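4.2 What counts as putting utensils away

Much of the writing on household order treats the drawer divider as a settled matter. Utensils go in a divided tray, the tray goes in a drawer, and the drawer is counted as tidy. We are not convinced. Of the 573 sorting episodes in the Carnorton set, a large share took place nowhere near a kitchen drawer, and a fair number used a container that had plainly been made for something else. The coding scheme we inherited from the Wernberg survey had no good place for these. It asked whether an item had been "returned to its storage location," which assumes that there is one and that the coder knows where it is.

Chopsticks give the most trouble. A fork has an obvious end and sits in a fork-shaped slot. A pair of chopsticks is two loose items that only make sense together, and households differ on whether the pair is kept as a pair at all. Some keep them in a tall cup, some flat in a box, some in whatever was free. The Wernberg coders scored the tall cup as storage and the flat box as "temporary holding," a distinction for which the published manual offers no argument. We recoded both as storage whenever the item was released inside the container and left there until the episode ended. This raised agreement between our two coders, though we would warn against reading much into that. Coders agree easily on a rule that asks little of them.

The room is the second difficulty. Earlier work sorts episodes by room first and by object second, on the theory that people carry a fixed idea of what belongs where. Our material gives this theory only weak support. Tables get moved, and a cloth thrown over a small table makes a work surface in a bathroom as readily as in a dining room. Once the surface is there, people sort on it.
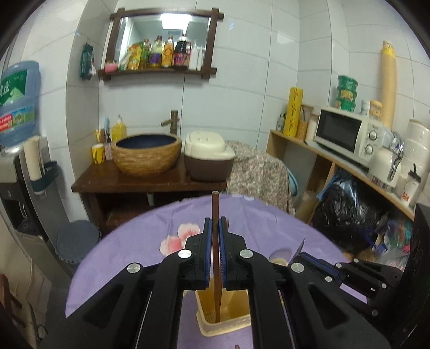 Figure 4. Chopsticks and a pale yellow plastic container on a cloth-covered table, with a counter and basin behind.

If room came first, an episode like this would be filed under washing and grooming, next to the pump bottles, and the eating utensils would be entered as misplaced. The Doko scheme does exactly that, and reports a high rate of "displaced objects" in small homes as a result. We suspect that the rate says more about the scheme than about the homes. A small home has fewer surfaces, so each surface serves more purposes, and any method that gives one purpose to each room will find disorder there by design.

We therefore coded surface before room. Each episode was assigned to the surface on which the container stood, and the room was kept as a secondary field. The change is easy to make and can be applied to older material without going back to the households. Its cost is that some surfaces are hard to name. A covered table hides its own top, and we made no attempt to guess at what was under a cloth. Where the covering was creased or bunched we noted it, on the chance that it affected how containers stood, but we found no pattern worth reporting.

Containers themselves we divided into open and lidded, and then by shape. Shallow rectangular boxes were the hardest to score for completeness. In a tall cup a utensil is either in or out. In a shallow box it can lie across the rim, with one end inside, and both coders can defend opposite answers. The Paracha guidelines suggest treating anything past the halfway point as contained. We tried this and dropped it — judging the halfway point of a thin stick seen at an angle produced more disputes than it settled. Our final rule was cruder: if any part rested on the rim, the item was not yet away.

Two objections deserve a reply. The first is that a looser definition of storage makes every household look tidier than it is. That may be so, but the stricter definition has never been tested against what the residents themselves would call tidy, and until it is we see no reason to prefer it. The second is that 100 episodes, the number used to settle the rules above, is a thin base. We agree. The remaining episodes were coded only after the rules were fixed, and the four that fit none of them are listed separately in the appendix.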